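Handout 11: Notes for the demonstration visit to Pratgate
Course: Robot Manipulation, lab section
Revised 15 Mar 2023

Purpose. The visit shows a tabletop manipulation setup under operator control. Read the Niswood notes on grasp types before the visit. Handout 10 covers frames and transforms and is assumed.

Format. Groups of 15. Each session runs 50 minutes, with questions held to the end. Stay behind the floor line while the arm is powered.

What to record
1. Approach direction for each grasp, relative to the table.
2. Contact points on the object. Note whether the object is rigid or soft.
3. Any regrasp, and the operator's stated reason for it.

Two views matter in this work. The overhead view gives object layout and arm position. The wrist view gives the contact region, but the gripper hides part of the object. Sketch both for one grasp of your choice.

Table from overhead, and a plush banana in the gripper from the wrist camera:
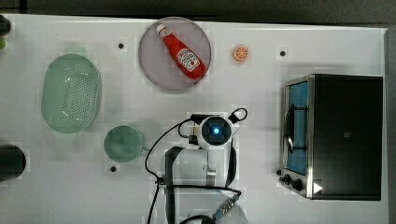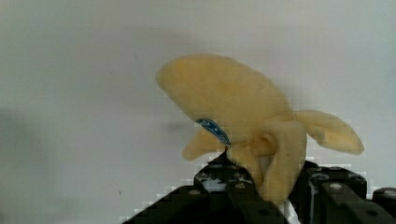
Soft objects deform under the jaws, so jaw opening alone is a poor estimate of object width. Section 4 of the Miranda reader treats this case - skip the derivation on page 130.

Write-up. Two pages, one sketch per view, due at the next lab meeting. Submit through the Gedotden course folder.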